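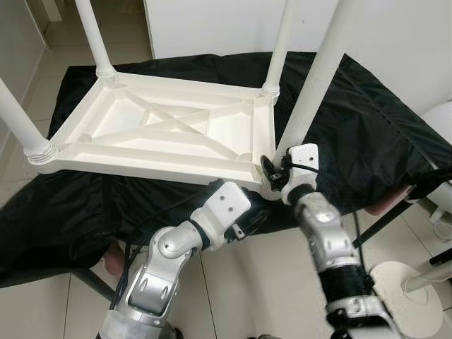
# The robot that wouldn't stop twisting

Robots can be amazingly good at fiddly jobs. They can also get a fiddly job wonderfully, spectacularly wrong — and when they do, we get to be detectives!

Our mystery comes from a workshop in Skarham, where a two-armed robot called Mimano was learning to put small plastic tables together. Each leg screws into its own corner, a bit like the lid on a jar of jam. You turn it until it feels snug, and then you stop.

Mimano had built 179 tables without any trouble. On the next one, it turned the last leg, and turned it, and kept on turning. CRACK! The plastic around the corner split, and a person pressed the big red stop button.

## How does a robot know when to stop?

You have nerves in your fingers that tell you when a lid is tight. Mimano has no nerves, so it measures how hard its motors are working. Turning a loose leg is easy work. Turning a tight one is hard work. When the number gets high enough, the computer says, "That'll do!"

This kind of measuring is called **force sensing**, and robots that touch things need to be good at it.

## So what went wrong?

The team looked through the robot's diary, which is called a **log**. It had 986 lines in it! (Yes, they read them all.)

Near the end they found the clue. The limit for twisting should have been set at 20. Somebody had typed 30 while testing a tougher table in January, and it had never been changed back. Most legs went in so neatly that it made no difference. The last leg had gone in slightly crooked, so it needed a gentle touch, and Mimano pushed much too hard.

The robot did exactly what it had been told. It was the telling that was wrong!

## Putting it right

The team changed the number back, and then added two more safety rules:

- If a leg has turned too many times, Mimano stops and waits for a person.
- If a leg starts off crooked, Mimano unscrews it and tries again.

They also kept the broken table. It sits on a shelf at Plarton, the company that runs the workshop, with a label saying "CHECK YOUR NUMBERS".

## Try it yourself

Find a plastic bottle with a screw-on lid. Close your eyes and turn the lid slowly until it feels snug. Now put on a pair of thick gloves and do it again. Is it harder to tell when to stop?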